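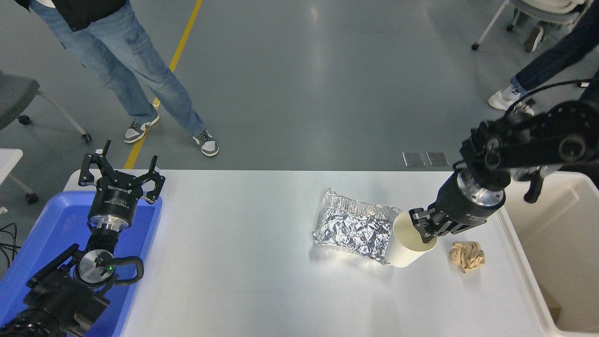
Ticket 1314 - Export des fiches de stock incomplet
Statut : résolu
Priorité : normale
Ouvert par : Hyun-seo Lim, site de Tarnine
Pris en charge par : In-ho Sung, support applicatif
Application : Mallum, module Inventaire

Description initiale

Depuis la mise à jour de novembre, l'export CSV des fiches de stock s'arrête avant la fin. La liste à l'écran affiche 1 032 références, le fichier n'en contient que 200. Pas de message d'erreur. Le fichier s'ouvre normalement dans le tableur, les colonnes sont au bon endroit, il manque simplement la suite. Même résultat avec deux navigateurs différents. J'en ai besoin pour le rapprochement mensuel avec le dépôt Magalhães.

Suivi

09:12 - In-ho Sung
Bonjour, ticket pris en charge. Pouvez-vous m'indiquer si un filtre est actif au moment de l'export, et si vous passez par le bouton de la liste ou par le menu Rapports ?

09:40 - Hyun-seo Lim
Aucun filtre. Je passe par le bouton en haut de la liste. Par le menu Rapports je n'ai pas les droits, j'obtiens une page blanche.

10:05 - In-ho Sung
Reproduit sur l'environnement de test avec une copie de votre base. Le fichier s'arrête à 200 lignes quel que soit le tri choisi. J'ai d'abord pensé à un caractère spécial dans une désignation (on a eu le cas au printemps avec un point-virgule), mais en triant par code décroissant la coupure tombe sur une autre référence. Les données sont donc hors de cause.

11:30 - In-ho Sung
Cause trouvée. La mise à jour a remplacé le fichier de configuration du module et remis la pagination à sa valeur d'origine. L'export lit cette valeur et n'envoie que la première page. Le paramètre concerné est export.taille_page, qui était réglé à 0 (sans limite) sur votre site.

Contournement en attendant : exporter famille par famille, à condition que chaque famille reste sous la limite.

11:48 - Hyun-seo Lim
Le contournement marche pour les petites familles. Pour la visserie et les joints, non - il y en a trop. Je préfère attendre le correctif.

14:20 - In-ho Sung
Paramètre remis à 0 en production, service redémarré. Merci de vous déconnecter, de vider le cache du navigateur et de relancer l'export.

14:55 - Hyun-seo Lim
Export relancé, 1 032 lignes plus l'en-tête. Les totaux par emplacement correspondent à l'écran. La page blanche du menu Rapports est toujours là.

15:10 - In-ho Sung
La page blanche est un problème de droits sans rapport avec l'export. J'ouvre un ticket séparé auprès de Cernever, qui gère les profils. Vous serez en copie.

Note interne

Ajouter export.taille_page à la liste des paramètres à sauvegarder avant mise à jour. Vérifier les autres sites passés sur la même version. L'absence de message quand l'export est tronqué a été signalée à l'éditeur, pas encore de réponse.

Ticket clos à 15:30 avec l'accord du demandeur.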